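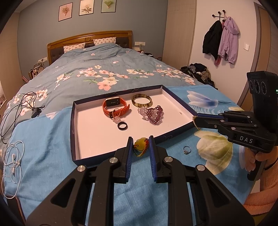 Figure 2. Sorting small accessories into a box lid with two hand-held grippers, on a cloth spread over a bed.

4.3 The home demonstration

Of everything we showed during the October open day, the jewelry task drew the longest line, and we would like to spend a little time on it here, partly for what it taught us about our own protocol. The main hall at Gormont had the usual tables and banners, but the task in Figure 2 belongs to the other half of the program, in which guests joined us in ordinary homes and tried the hand-held grippers on whatever the household had to offer. Temitope Ezeani led these visits, and Yetunde Abubakar kept the notes we draw on below.

The instructions were short. A guest took one gripper in each hand, picked up an accessory from the cloth and set it down inside the lid. We gave no order and no time limit. People were wonderfully patient with themselves — far more so than the lab members had been in our pilot sessions — and many asked for a second turn before they had quite finished the first.

Across the visits we logged 747 attempted picks by 24 guests. Rings and bangles gave little trouble once a guest had found a comfortable angle for the wrist. Chains and cords were another matter. A fine chain, like the gold beaded one held by the right gripper in Figure 2, hangs and swings below the fingertips, and guests tended to lower it very slowly and then wait, unsure whether to let go. The braided cord with the yellow bead, seen at the near edge of the lid, raises a related question: should one grasp the bead or the cord? Our written guide said nothing on this point, and guests settled it each in their own way.

We had planned to tidy every room before a session, following the Fukutness checklist, and gave this up after the first Thursday visit. Hosts were more at ease when their belongings stayed put, and the cables, earphones and clothes that share the room with the task are just the sort of surroundings we hope later policies will cope with. Each session was capped at 60 minutes, though the conversation afterward often ran well beyond that, usually over tea, and several of the changes described in Section 5 began there.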